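Filed under: Guides > Breakfast Corner > Toaster table
Reading time: 3 min

Section 4. Setting the toast table

Short version for whoever has the morning. Read section 3 (power and outlets) first if you haven't. Small table only, the long one has its own sheet.

You need: toaster, the lavender plate, red mug, blue mug, bread. Plates and mugs live in the Prikport crate, shelf 24.

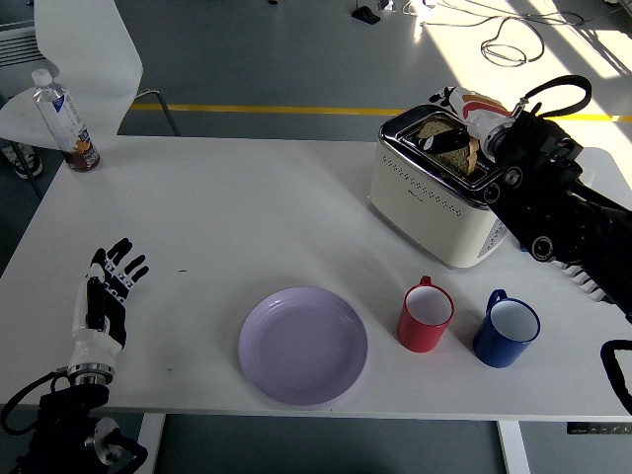
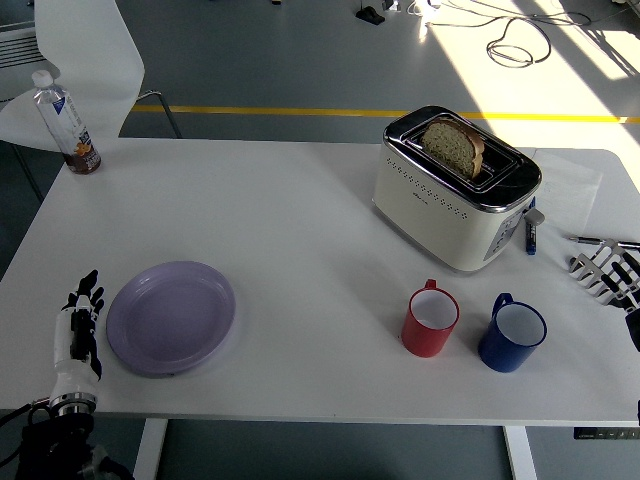
Fig. 4a and 4b. Toaster, lavender plate, red mug and blue mug on the white table.

4.1 Laying out

1. Wipe the table. Damp cloth, then dry cloth. Crumbs hide along the front edge, get those too.

2. Toaster goes toward the back, right-hand side. Leave a hand's width clear all the way round. Don't plug in yet.

3. Plate near the front, left of the mugs. Right way up, nothing on it.

4. Mugs next to each other, red on the left, blue on the right. Handles point back toward the toaster. Yes it looks odd. Whoever pours is standing on the other side.

5. Check the mugs for chips, mostly at the rim. Chipped enamel goes in the return box, not back in the crate. Replacments are order no. 2551 in the Böttcher list.

NOTE — the plate scratches if you stack mugs on it. Carry it seperately.

4.2 Toasting

6. Plug in. Cord off the back, never across the front where the plate is.

7. Crumb tray in? Push till it clicks.

8. One slice per slot, upright. Wholegrain is fine. Thick-cut from Flaverbridge is not, it jams. If you have to push it, it's too thick.

9. Start on a low setting. You can always give it more.

10. Lever down. If it won't stay down, check the plug before anything else. Then the outlet switch. Then come find me.

11. Stay with it. Not "back in a minute". Stay.

12. When it pops, let the bread sit a few seconds, then lift it by the top crust and move straight to the plate.

CAUTION — No knife, fork or anything metal in the slots. Bread stuck? Unplug, wait till it's cool, turn upside down over the sink and shake. Gently.

CAUTION — Paper, napkins and bread bags well away from the toaster when it's on. Same for pens and markers, the plastic ones go soft.

CAUTION — Top band gets hot. Stays hot a good while after.

4.3 Drinks

13. Fill mugs to a finger below the rim. Enamel heats up quick, handle included, so cloth for anything with boiling water.

14. Water bottles: back corner, lid on. Not beside the plug.

15. No enamel mugs in the microwave. There's a sign. People still do it.

4.4 Clearing up

16. Unplug first. Everything else after.

17. Crumb tray out once cool, empty, back in. Every time, not just when it's full.

18. Mugs and plate by hand, soft sponge. No scouring pads, the color goes dull and then we get complaints. Dry right away or the rims rust.

19. Outside of the toaster: damp cloth only. The little holes on the front catch grease, use a dry brush on those. Never under the tap.

20. Back in the crate, plate at the bottom with a towel over it, mugs on top. Toaster stays out, cord looped loose behind. Don't wind it tight round the body.

If something breaks, write it in the book with the crate number (ours is 694) and leave it out where I'll see it. Don't tape things.

The stuff about rims and rust was added in March, older printouts don't have it — bin those.

K. Melnychuk, last checked 30/11/2025

Next: Section 5. The long table

Wulanham Breakfast Rooms | Contact: Khrystyna Melnychuk, kitchen desk, ext. 1000 | © Wulanham | Back to top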